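Washing and Making the Bed: Your Questions, My Answers
Last updated 8 August 2024

I've been writing about laundry on Skoteck for a while now, and the same questions keep landing in my inbox (I love them, keep them coming!). I've put the most common ones on one page so you don't have to dig through the archive.

How often do you wash your sheets?
Once a week in summer, and every ten days or so when it's cooler. I used to be much lazier about it, and then I had a very sweaty June and changed my ways. If you shower at night and sleep alone you can stretch it further. If a dog sleeps with you, sorry, weekly.

Do I have to iron a fitted sheet?
Please don't! I tried it once, fought with the elastic corners for half an hour, and swore I'd never do it again. Shake it out hard the second the dryer stops and put it straight on the mattress. 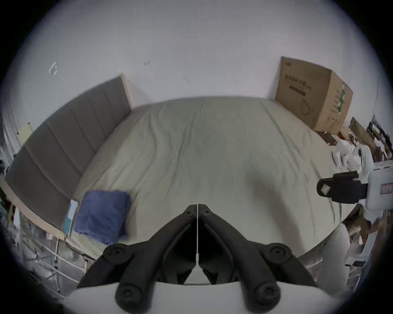 Color matters more than people think when you skip the iron, and I get asked about it a lot. Bright white shows every stain, and very dark sheets show every bit of lint. I like something in the middle, like the pale sage green on this bed. It has long soft wrinkles all over and I still think it looks nice next to the gray headboard. Mid-tones forgive you.

What temperature should I use?
Warm for everyday cotton, hot if somebody's been sick. Check the label first, especially on anything with stretch in it. My own Flirholm set says warm only, and the one time I ignored that, the bottom sheet came out just short enough to ping off the corner every night for a month.

Does thread count matter?
Less than the package wants you to believe. I've slept on 300 and been perfectly happy, and I've slept on much higher numbers that felt like a raincoat. Feel the fabric if you can. I'd pick a plain weave I like over a big number any day.

Can I wash clothes with my sheets?
You can, but I don't like to. Shirts roll themselves up inside the fitted sheet and everything comes out as one damp ball. If you must, button the duvet cover shut first and keep the load small.

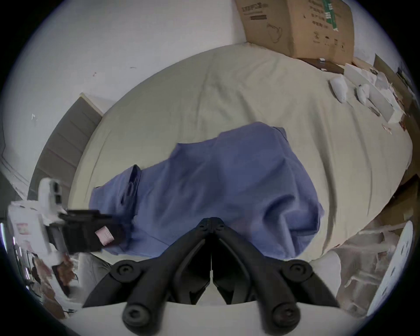 Blue fabric on a cream sheet, waiting for the folding pile.

How do I keep a fitted sheet from popping off?
Measure your mattress! Depth is what catches everybody, toppers included. The Remarero straps I reviewed do help, though getting them on means crawling under the bed with a flashlight, and I said some bad words.
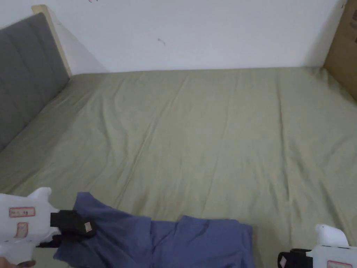
Deep pockets are what I look for first now, before color or price or anything. A sheet that has to strain to reach the corners will come loose as soon as you roll over. You want it flat without being tight as a drum, and a few shallow creases like the ones running across this green one don't bother me at all. Mine sit there all week.

How do you clean a fabric headboard?
Vacuum it with the brush attachment when you change the bed, and get right down into the seams. For marks, use a barely damp cloth and a drop of dish soap, and try a hidden spot first. Let it dry before you shove the pillows back.

Is it okay to fold laundry on the bed?
It's the only place I ever fold! Make the bed first, dump the basket, and then you have to finish before you can go to sleep. I spread each top out flat, sleeves and all, and smooth it with my hands before folding. I give myself 20 minutes and a podcast.
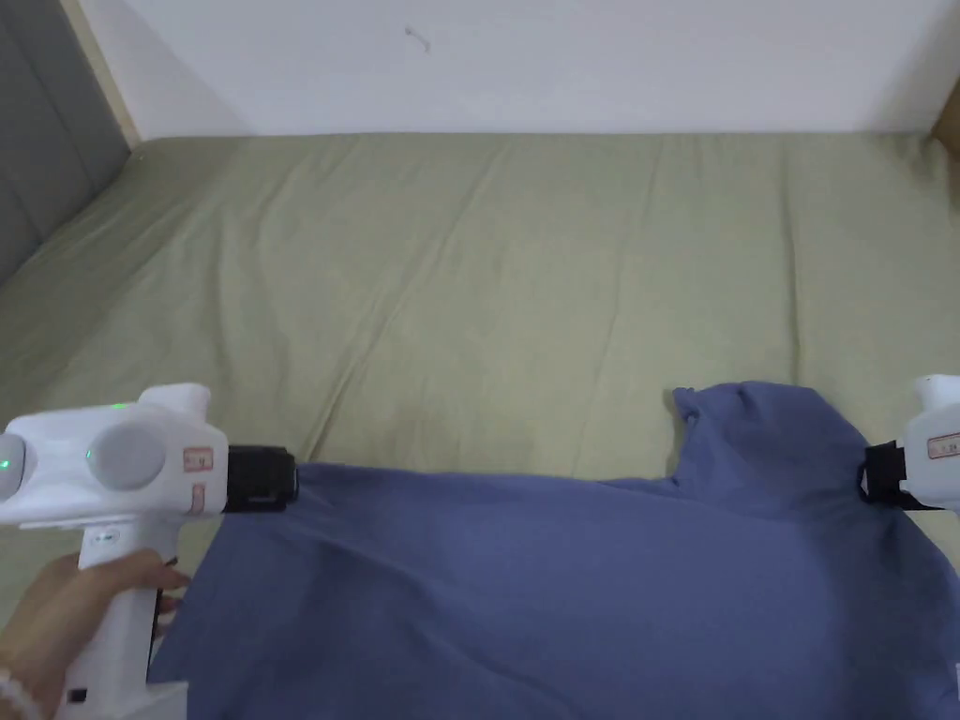
Still stuck?
Leave a comment under any post and I'll get to it, usually on the weekend. If you're after the stain chart, it's under Downloads, and the post on the Tymoshchuk drying rack is in the archive.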